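About Flikotance

Films, mostly. Seen on a big screen, with other people, and then argued over in the bar.

Flikotance is a film club and a small reviewing site. Same people do both. The club came first, the site came when the printed programme notes got too long for a folded sheet of A4 and somebody said put them online. So we did. They are still too long.

What we do

We show films. A season runs from autumn to spring, with a short extra run in April when the good stuff that got two days at the multiplex finally comes loose. Subtitled things, old things, first features, documentaries that went straight past everyone. The odd musical. One western every season whether people want it or not.

We write about them too. Every film we show gets a full note, and the site carries reviews of new releases as and when one of us gets to see them. No star ratings. We had them for a while and spent more time arguing over the half star than watching the film. Gone now.

We don't do awards predictions, casting news or trailers. Plenty of places for that.

Where we are

The Rulach. Old picture house on the corner opposite the bus station, the one with the green tiles up to shoulder height and the wonky canopy. One screen, 300 seats if you include the balcony, and we do include the balcony except in January when the heating doesn't get up there. Bring a coat in January.

The seats were redone a few years ago. The front two rows were not. Some people prefer them. You sink.

Projection is digital for most of the season. We can still run 35mm and do when a print can be had, usually a few times a year. Reel changes done by hand, so there may be a pause, there may be swearing. The box isn't as soundproof as it was.

How it started

A row about The Leopard. Two of us had seen a bad print of it on the same night in the same cinema and disagreed all the way home, then on the phone, then by letter, which tells you how long ago it was. The letters got passed round. Other people wrote back. By the end there were 9 of us in a back room at the Habte, the café that used to be under the railway arches, watching films off a borrowed projector against a bedsheet. The bedsheet had a seam across the middle. Everybody in every film had a line through their chest.

The Habte shut and we moved about a bit. A school hall (no, never again, the chairs). The upstairs of a pub, where the quiet bits of Ozu had darts coming up through the floor. Then the Rulach had a dead evening going and we asked for it, and got it, and have had it since.

The name doesn't mean anything. It was a misreading of somebody's handwriting on a booking form and the bank account got opened under it. Too much bother to change.

How we choose

Badly, some would say. Anyone who's a member can put a film forward. There's a form on the site, or write it down and hand it over at the door. All the titles go on one long list – currently at 1042, and nothing ever comes off it unless we show it – and then a handful of us sit down over the summer and pull a season out.

We try to have things speak to each other. Last season had a loose thread of films about fathers and work: Bicycle Thieves, then a Turkish one, then a comedy from Belgium that emptied about a third of the balcony and was the best thing we showed. The people who stayed still bring it up. So do the people who left.

Rights are the main headache. Some films we've been after for years. The distributor's gone, or the rights have gone back to a family who don't answer, or there is one subtitled copy and it's in a vault. We keep asking. If a title drops out we'll say so on the site as soon as we know and put something else in. Refunds no trouble, just ask at the box office.

How we write

Quickly, as you can probaly tell. Notes are done the week of the screening, often the night before. Signed, always. If you disagree with one you know who to go and find.

A few house habits. Spoilers are kept to the bottom half of the note, below a line. Original titles go first, English after. We name the cinematographer and the editor where we can, since they get left out of most listings. No one reviews a film by someone they know. That came up once and was awkward.

We'd sooner run a review that is wrong and interesting than one that is fair and dull. Long is fine. Short is fine. The shortest we've run was four words, on a superhero thing, and it had more letters in than anything that year.

Guest writers welcome. We don't pay, apart from a ticket and a drink. Send a piece you've already written, doesn't matter what on, and tell us the last three films you saw. Be truthful about the three films.

The Furnov Evenings

Side project that grew. Named after the Furnov room, up the back stairs at the Rulach, 33 seats and a small screen. Used for the things that wouldn't fill downstairs. Silents with a piano. Shorts. Television plays from the seventies, where we can get hold of them. Student films twice a year, with the student in the room, so be kind or at least be specific.

Talk afterwards is part of it. No microphone, no panel, no "more of a comment than a question". Somebody starts and it goes where it goes. Doors lock at eleven, that's the only rule.

The stairs are steep and there is no lift to the Furnov. Sorry about this one. We repeat what we can in the main house the following month, and if there's a particular film you want moved down, tell us early and we'll try.

Membership and tickets

Members get in cheaper, get the programme posted to them and can vote on the closing film. The closing film vote is taken very seriously by people who take nothing else seriously. Non-members are welcome at everything, just pay on the door. Under-18s get the member price without joining, certificate allowing.

Access: level entry from the side street, wheelchair spaces in rows F and G, hearing loop downstairs (sit left of the aisle, it's stronger there). Subtitles on English language films when the copy has them, marked with an S in the programme.

Getting in touch

Email's best. The phone at the Rulach is the box office's and they don't work for us, though they're very patient about it. Letters do get answered. Slowly.

If it's about hiring the Furnov room, ask the cinema, not us. If you left an umbrella, it's in the box under the stairs, along with everyone else's.

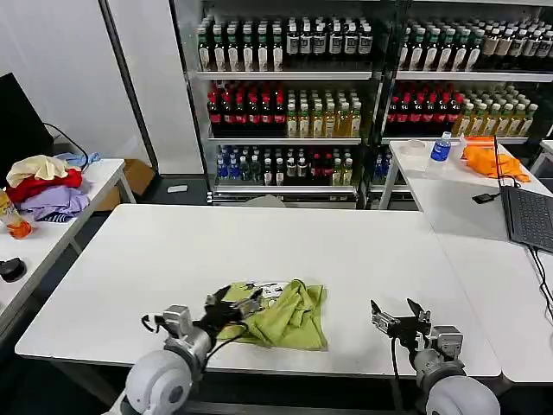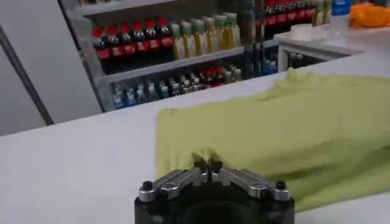
Sang Khổng
Programme notes editor, Flikotance

I look after the notes and the site. Came along for a Hou Hsiao-hsien double bill, complained about a spelling mistake in the handout and was given the job by the interval. There have been more spelling mistakes since.

Likes: long takes, rain, endings that don't. Dislikes: drone shots over a city, a voiceover that tells me what I've just seen. Favourite screening at the Rulach was Late Spring, on film, second reel slightly out of focus and the whole house too polite to shout up.

I read everything that comes in. If you've sent a review and heard nothing, give me a nudge, it's sat in a pile. Corrections go to the same address, put the film's title at the top so I can find teh page. Next season's list goes up once the last two bookings are confirmed.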